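Clitton Reading Room - progress report no. 2
October 21, 2010

Hi In-ho Ha,

Thanks for being patient with me on this one. I know the second report was meant to reach you at the end of August, and then the summer program ate my August whole. I'll try to cover everything you asked for in your last note, plus a couple of things you didn't ask for but will probably want to know before the Killetti money comes up for renewal.

First, the numbers, as I know you like those up top. We lent out 3,902 books between the first report and the end of last month. We have 105 children signed up for the after-school reading hour, and 97 of them came at least once a month. I was hoping for a few more sign-ups from the Bepari side of town, but the bus change hurt us there (the late bus now leaves before the reading hour is over, so those kids either go early or don't come at all). I've written to the bus office twice. I got one very polite answer that didn't say anything.

The summer program went really well! We ran it in the mornings this year, which the parents much preferred, and we paired older kids with younger ones for reading aloud. I was a bit nervous about the pairing. Twelve-year-olds are not known for wanting to sit with six-year-olds. But most of them took to it, and several asked to keep going in the fall, so we now do it on the second half of the after-school hour too. I'd like to put a little of next year's book budget into titles that work for that - short chapters, big type, something funny going on for both readers.

The Alari collection is slower going. You'll remember the family left us the books on the condition that we keep the local history titles together and open to the public. I thought we'd have it all cataloged by now and we're a little past the halfway mark. A lot of the pamphlets have no date and no author, and I keep stopping to read them, so part of the delay is just me. The card records are done and the rest should be finished over the winter.

On the new room, we're still in planning. The lease on the back half of the building is signed and the landlord has agreed to let us keep the wood floor. Colors and furniture are still open. Everybody who has looked at the plans has a strong opinion about the walls, and I've stopped asking people while they're waiting in line to check out.

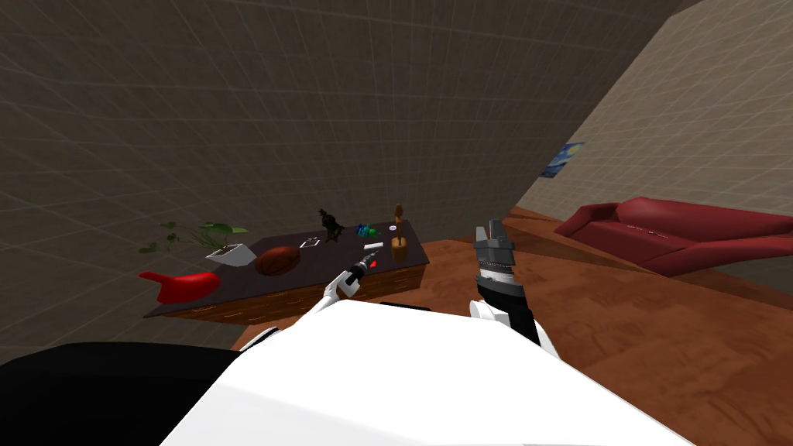
Computer-made room view with a long red sofa and a small blue and yellow painting on the beige wall.

Shelving will be the biggest cost. The first quote came in well over what we put in the proposal, so I've asked for two more and I'll send all three together. If they're all high I would sooner do one wall properly and wait on the others than buy the cheap kind again. The ones in the front room are sagging already and they're not that old.

Spending is on track otherwise. We've used around 25 percent of the equipment line, nearly all of it on the new checkout computer, and printing came in under what we planned. Heating I can't say yet. I'd like to move the leftover printing money over to books if that's okay with you, and I can fill out the change form if you still need it on paper.

Next up is the fall book sale, then getting the evening hours going for adults, which people keep asking me about. I'll have the shelving quotes to you as soon as the last one comes in.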